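Back on the floor

I stopped doing any exercise in the spring, when work moved from Ponside to the Mokton office and the train ate up the hour I used to have. By August I couldn't put my socks on without sitting down. I'm writing this mostly to keep a record of what I did about it, because I kept a notebook for the first few weeks and then lost it, probably on the train.

The physio at the surgery gave me a sheet with six stretches on it. Two were for the hips, two for the lower back, one for the calves and one for the neck that I have never understood. There's a drawing of a man with an arrow coming out of his ear. I left that one out and nothing bad has happened so far.

The sheet said twice a day. I managed twice a day for four days and then settled on once, in the evening, after the washing up. Mornings are no good for me. I'm stiff, it's dark, and I have to be out of the house by ten to seven. I did try setting the alarm earlier and all I did was lie there being annoyed at it. If you can do mornings, do mornings, but I'd say pick the time you already have spare.

It takes me 40 minutes if I do everything properly, including the bit at the end where you lie flat and breathe. I skipped the lying flat for the first month as it seemed a waste of time. I've since put it back in and I sleep better on those nights, though I also stopped drinking tea after eight in the same week, so I can't say which it was.

As for kit, I've bought very little. The strap is an old dressing gown cord. The block is a hardback road atlas with a tea towel round it. I did pay for a mat, after a fortnight on the carpet left me with sore elbows. The first one I ordered was too thin and I could feel the floorboards through it, so it went back. The thicker one is fine. It takes up more room when it's rolled and won't go behind the wardrobe, so it lives in the hall.
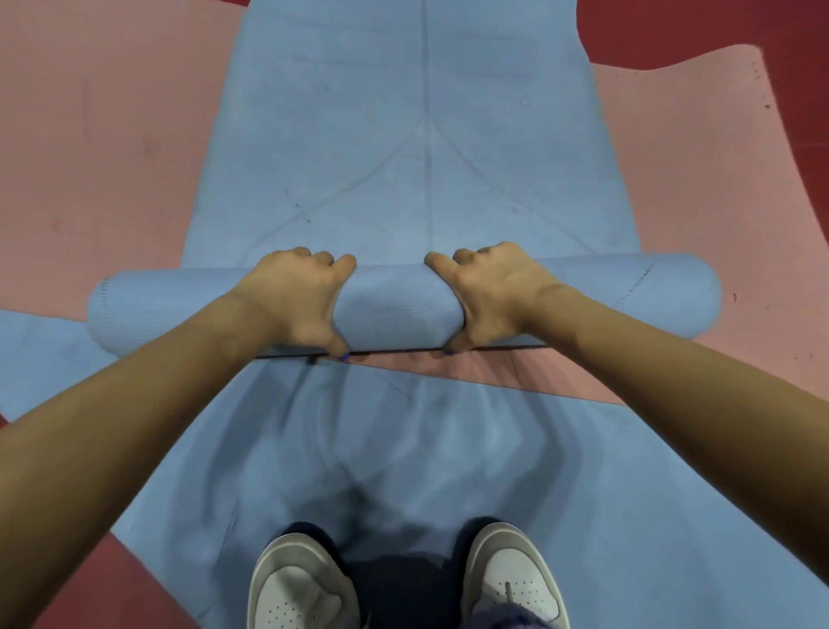 Kiyoshi Miyazaki wrote in to say that I should hold each hamstring stretch for 80 seconds and do it once, which he finds easier to keep up than three short ones. He counts in breaths, too, and reckons a clock makes him hold his jaw tight. I tried it his way for a week. The long hold is dull but I did get further down the leg by the end of it, and I've kept it for the left side, which is the bad one. On the right I still do three short ones.

The class at the Yorath Centre was less of a success. I went twice. The teacher was good and kept an eye on people, but the hall is cold and the class is an hour and a half with no break. I was sore for three days after the second one. They also do a shorter session at lunchtime which would suit me better if I worked anywhere near it. I may try again when I've got some leave.

I've walked more as well. I get off the train a stop early, at Plavum, and come back along the canal, which adds around 300 steps if I cut through the car park and a good deal more if I don't. It depends on the rain.

Where things stand now: I can do my socks standing up, left foot included. I can touch my shins but not my ankles. My back still catches when I get out of a car, and it's worse after a long sit. The physio says that could take until the new year and not to push it. She asked if I was doing the neck one and I said sometimes.

Next month I want to add something for the shoulders. If anyone has a stretch that can be done in a doorway without taking the door off, leave it in the comments. Mine opens inwards and there's a radiator behind it.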